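Where do you keep the small tools?
Posted by LeopoldMayrhofer, July, 4 p.m.

Hello all. I try to make order at my bench. I have the yellow tray in the middle of the marble surface, and wire baskets on the rails for the rest: a white one at the back and a black one on the left. My question is if the screwdriver should live in the tray or in a basket.
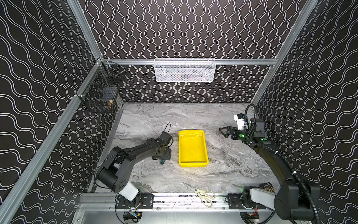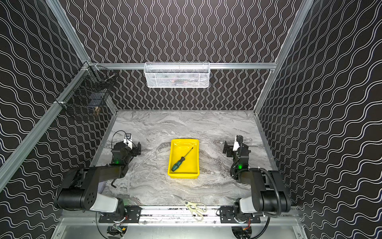 Yellow tray and scissors in both, screwdriver in the second.

pranisia wrote:
In the tray. I would bring the scissors in also, with the blades away from you. Very nice wave pattern on the walls!

Clastidport wrote:
I don't agree. A tray is for the job of the moment. If tools live there, you have no place for screws. I have a drawer with 424 screws and I know what I am speaking about.

LeopoldMayrhofer wrote:
But a thin screwdriver can slip through the mesh, no?

Clastidport wrote:
Put a piece of cardboard in the bottom. Mine is there for 10 years.

terbridge_eva wrote:
Depends how often you use it. Every day, tray. Once in a month, basket. Scissors I hang on a hook.

pranisia wrote:
I still say tray. Buy a second one for the screws.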